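Retail Stock Associate, Part-Time (2 positions)
Pomonstead Stationery and Gifts

Duties: shelf replenishment, price checks and cycle counts across 3,000 stock lines. Shifts total 22 hours per week, rising in December. Lifting is required. Apply by Jun 21, 2021.
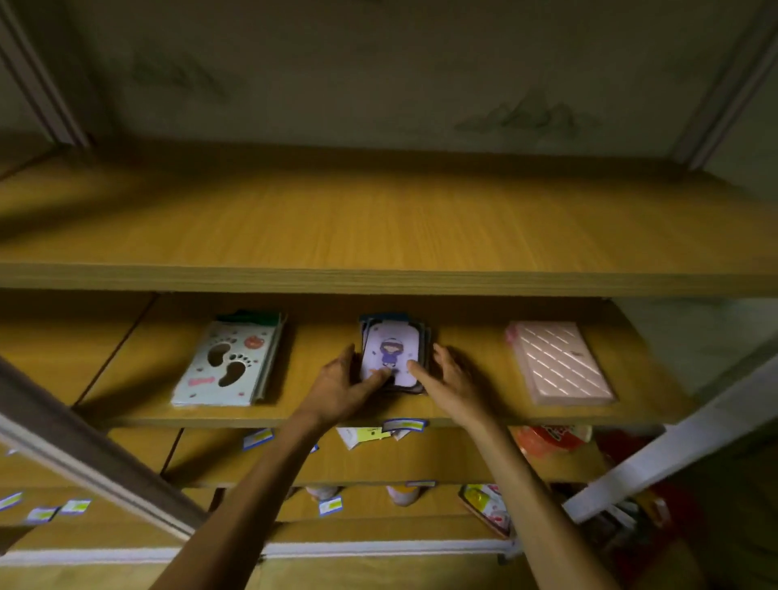
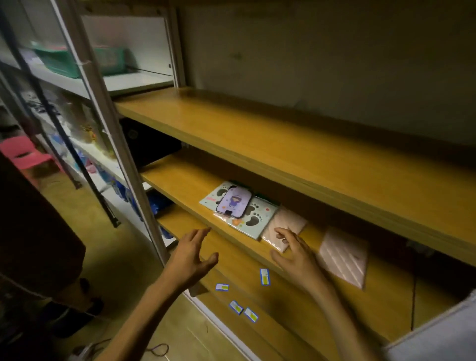
Shelf stock, paper goods.

Annatjie Nkuna adds that evening shifts can be swapped with a week's notice, and that cycle counts are learned within the first month.

Send a resume to Malcolm Mottram, Store Operations.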